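木のまな板と水分　反り、割れ、黒ずみの仕組みと手入れの順序
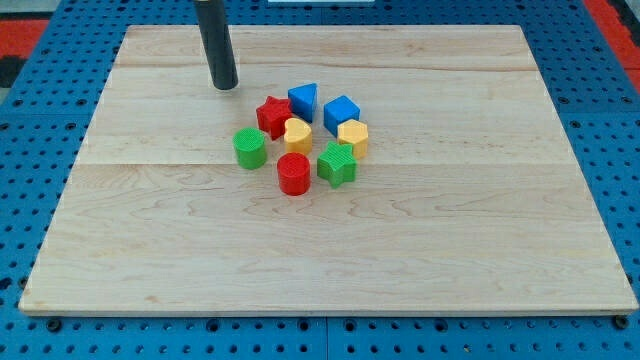 淡い色のメープルの板。接ぎ目と木目の流れが表面に見える。

木のまな板に起きる不具合は、ほとんどが水分の出入りで説明できる。反り、割れ、接ぎ目の開き、黒ずみ。症状は別々に見えても、原因をたどると「片側だけが濡れた」「片側だけが乾いた」「濡れている時間が長かった」のいずれかに行き着くことが多い。本稿では材料の性質から始めて、日常の洗い方、乾燥、油、削り直しまでを順に扱う。

木材の含水率と寸法

木材は周囲の湿度に応じて水分を吸い、また放出する。細胞壁の中に入った水は結合水と呼ばれ、これが増えると材は膨らみ、減ると縮む。細胞の空隙にたまる自由水のほうは、寸法にほとんど影響しない。両者の境目が繊維飽和点で、多くの樹種では含水率が三割に届かないあたりにある。まな板が動くのはこの点より下の範囲、つまり日常の使用域である。

膨張と収縮の量は方向で異なる。繊維方向にはごくわずかしか動かず、年輪に沿った接線方向が最も大きい。放射方向はその中間で、接線方向の半分程度と見ておけばよい。板目の板が反りやすく、柾目の板が比較的おとなしいのはこの差による。板目板が乾くと木表側に凹む。店頭で木口を見て年輪の向きを確かめる習慣があれば、買ったあとの動き方は大体予想がつく。

樹種の選択

国内の家庭では、ヒノキ、イチョウ、ヤナギ、ホオが長く使われてきた。いずれも軟らかめで刃の当たりがよい。イチョウは適度に油分を含み水はけがよく、ホオは木質が均一で刃物の鞘にも用いられる。ヒノキは入手しやすいが、新しいうちは香りが食材に移るのを嫌う人もいる。

欧米で標準とされるのはハードメープルである。散孔材で導管が細く、食材のかすが入り込みにくい。そのかわり重く、硬い。薄刃の和包丁を強く打ちつける使い方には向かず、押し切りや引き切りが前提になる。ウォルナットはメープルより軟らかく、色が濃いので汚れが目立たない。目立たないことは長所でもあり、洗い残しに気づきにくいという短所でもある。オークのうちレッドオーク系は導管が太く開いているため、濡れる用途には不向きとされる。

一枚板と集成板

幅の広い一枚板は見栄えがよいが、反りの量も板幅に応じて大きくなる。細い材を横に接いだ集成板では、隣り合う材の年輪の向きが揃わないため、それぞれの動きが部分的に打ち消し合う。弱点は接着層である。耐水性の接着剤を使っていても、長時間の浸水と急な乾燥を繰り返せば接ぎ目に段差が出る。指の腹で横になぞって引っかかりを感じたら、洗い方を見直す時期と考えてよい。

木口を上に向けて組んだブッチャーブロックは、刃が繊維の間に入るので傷が浅く、刃先の持ちもよい。ただし木口は板面に比べて吸水が格段に速い。上面だけが濡れて膨らみ、下面が乾いたままだと、厚みがあっても割れることがある。

洗い方

使う前に両面を水で濡らし、布巾で拭う。先に水を含ませておくと、肉汁や野菜の色素が入りにくい。使用後は早めに洗う。肉や魚を切ったあとは、まず水で流してから洗剤を使う。たんぱく質は熱で固まるため、最初から湯をかけると繊維の間に残って臭いの元になる。

たわしは木目に沿って動かす。片面しか使わなかった日も必ず両面を洗い、側面と木口にも水を回す。塩を一つかみ振ってこする方法は、研磨と脱臭を兼ねた古いやり方で、いまも有効である。食器洗い乾燥機は、対応品と明記されていない限り使わない。高温の水と温風の組み合わせは、接着層にも材にも最も厳しい条件になる。

漂白は常用しない。塩素系漂白剤は木の成分を傷め、表面を毛羽立たせる。臭いが気になる程度なら、重曹をまぶして少し置き、洗い流せば足りる。

乾燥

洗ったら水気を拭き取り、立てて乾かす。平らに置くと下面が乾かず、反りと黒ずみを同時に招く。立てるときは木目が縦になる向きにすると、水が繊維に沿って下へ抜ける。接地する辺はどうしても湿るため、桟のあるスタンドに載せるか、日ごとに上下を入れ替える。

直射日光は避ける。日光消毒という言葉は残っているが、表面だけが急速に縮んで割れる危険のほうが大きい。風の通る日陰がよい。暖房を使い始める11月以降は室内の湿度が下がり、夏に問題のなかった板が急に動くことがある。ストーブや給湯器の近くは置き場所から外す。

油の選び方

オイル仕上げの板には、定期的な塗り足しが要る。選択肢は大きく三つに分かれる。

食品用ミネラルオイル。固まらず、酸化しない。塗膜を作らないので効果は短いが、失敗がない。
乾性油。亜麻仁油、桐油、くるみ油など。空気中の酸素と反応して硬化し、ミネラルオイルより長く持つ。硬化に日数がかかり、くるみ油はナッツアレルギーのある家庭では避ける。拭き取った布は酸化熱で発火するおそれがあるため、水に浸してから捨てる。
蜜蝋と油を混ぜたもの。撥水性が高く、仕上げの一層に適する。

オリーブ油やサラダ油は硬化が不十分なまま酸化し、べたつきと臭いが残る。台所にあるからといって代用しないほうがよい。

塗布は板が完全に乾いた状態で行う。布に取って全面に延ばし、木口には多めに含ませ、一晩置いて余分を拭う。水滴を落として玉にならず、すぐに染みるようなら塗り足しの時期である。なお、ヒノキやイチョウの白木のまな板は、水になじませて使うのが基本で、油を塗る必要はない。

削り直し

包丁傷が深くなり、中央がくぼんで食材が切り離れなくなったら、削り直しを検討する。浅い傷であれば100番の紙やすりを当て木に巻き、木目に沿って全面を研ぐ。傷が消えたら200番に替えて目を整える。ここで水拭きをすると、寝ていた繊維が起きて毛羽立つ。乾かしてから同じ番手で軽くさらい、これを二度繰り返すと、使い始めてからのざらつきが減る。

くぼみが大きい場合は鉋かサンダーの仕事になる。まな板の削り直しを受ける木工所は各地にあり、片面4,000円の設定なら、厚みのある良材には見合う。薄い板では買い替えと比べることになる。依頼の前に、金具やビスの有無、接ぎ目の割れ、元の厚みを控えておくと話が早い。

黒ずみの見分け

黒い点が散っている場合はカビの可能性が高い。表層だけなら研磨で取れるが、削っても色が薄くならなければ菌糸が深く入っている。鉄に触れた箇所が青黒くなるのは、材のタンニンと鉄の反応による着色で、カビとは別の現象である。濡れた包丁や鉄鍋を載せたままにすると出る。

反りが軽ければ、凹んだ面を湿らせ、その面を下にして濡れ布巾の上に置き、様子を見ながら戻す。重しは軽いものにとどめる。平らに戻ったあとは両面に同じように風を当て、数日は立てて休ませてから使う。

(2019年6月8日)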